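Dester two-tier bottle rack and serving tray: review after four months
Posted 2025-11-11 by Imke Kettler

I bought the Dester bottle rack in July, together with the beige serving tray from the same range. Both have been in regular use on our snack table since then. I paid for them myself. My colleague Eckhard Teuber used the same set alongside me and some of the comments below come from him.

What you get

The rack is a clear acrylic piece with two levels, the rear one higher than the front. It comes in one box with a folded sheet of instructions and a protective film on every surface. The tray is sold separately. It is a plain rectangle with rounded corners and a low rim, no handles, no pattern. Neither item needs tools.

Peeling the film off the rack took longer than expected. It tears at the inside corners, and a wooden toothpick got the last bits out. Don't use a knife. Eckhard did on the first one we opened and there is still a fine scratch on the upper step.

The rack

The point of a tiered rack is that you can see and reach the back row. With bottles standing flat on a table, the second row disappears behind the first and people take from the front until the front is gone. On the Dester the rear bottles stand high enough that the caps and a good part of the labels show over the ones in front. We keep six small bottles of cola on it, three up and three down, and that is what I would call its natural load. You can squeeze in more if the bottles are slim, but then you have to lift one out carefully to avoid knocking its neighbor.

There are no dividers on the steps. I went back and forth on whether this is a fault. Without dividers you can mix sizes, and I have had jam jars and a carton of milk on it with no trouble. On the other hand the bottles drift. Someone puts one back a little to the side and the row is no longer even. If you care about a neat row you will be straightening it now and then.

Stability is good when it is loaded from the back first. Empty, the rack is light and slides if you bump it. I put four small clear rubber feet underneath, the kind sold for cabinet doors, and it has stayed put since. Those should be in the box at this price.

Weight is the other question people ask. I filled the upper step with full glass bottles of 1000 ml each, left them overnight, and saw no bending. I wouldn't store them that way all year.

Cleaning: warm water, dish soap, soft cloth. Sticky rings from soda come off easily if you get to them the same day. Paper towels leave hairline marks that show under a bright lamp. The instructions say no dishwasher and I have followed that.

The tray

I was less sure about the tray before I bought it, and now it's the part I would replace first if it broke. The rim is low, so you can slide a sandwich or a pack of crackers off the side without tipping anything. It is also low enough that a round item will roll over it. Oranges and boiled eggs need a bowl.

The beige is a warm shade that doesn't show crumbs much. Tomato sauce left a faint mark for two washes and then went away. Coffee did not stain it. The surface is smooth, so glasses travel a bit when you carry it, and with no handles you have to hold it by the rim with both hands. For walking drinks from one room to another I still use an older Pfeiffer tray that has cut-out grips. For sitting in the middle of a table and having food put on it, the Dester is better. The corners are easy to wipe, with no seam for crumbs to collect in.

How the set works on a table

Our table is covered with brown paper, which I change when it gets greasy. The rack goes at the back and the tray in front of it, in the center, so the drinks are within reach behind the food. Bread goes in a round wicker basket to the right, and the wrapped snacks go in a wire basket farther back.

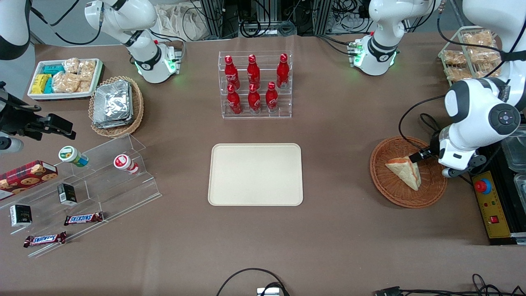
The tray and the rack with six Coca-Cola bottles, plus the bread and snack baskets to the right.

The wire basket is a Tukden and the wicker one came from a flea market, so I can't tell you where to get it. Open wire suits wrapped packs well, as you can see what's left from the side. Wicker suits bread, though crumbs fall into the weave and you have to turn it over and tap it out.

The acrylic does have one practical advantage over a metal rack here, and that's how little it blocks. I used a black Tovix rack in the same spot before. It was sturdier and cost less, but it was a dark lump in the middle of the table, and the bars hid the labels on the lower row. It also left rust spots on the paper after a spill.

Price and alternatives

The rack and tray together came to 1497 crowns, with shipping included. That is more than I wanted to spend. Bought alone, the tray was listed at 557, and I think that is fair for something used every day. The rack is harder to justify on its own. If you keep your drinks in the refrigerator door and only bring them out for guests, a cardboard carrier does the job.

The three-tier version was listed at 1210 without a tray. Eckhard wanted that one. I measured the shelf where ours is stored between uses and it would not have fit, so check your own height before ordering.

Good points

Rear bottles are easy to see and reach
Takes mixed sizes
Tray wipes clean and has no awkward corners
Both look plain enough to leave out

Bad points

Film is a nuisance to remove
Rack slides when empty, no rubber feet supplied
Acrylic scratches
Tray has no handles and glasses slide on it

Rating

Tray: 4.5 out of 5
Rack: 3.5 out of 5

I would buy the tray again at the same price. The rack I would buy again on sale — and I would order the rubber feet with it.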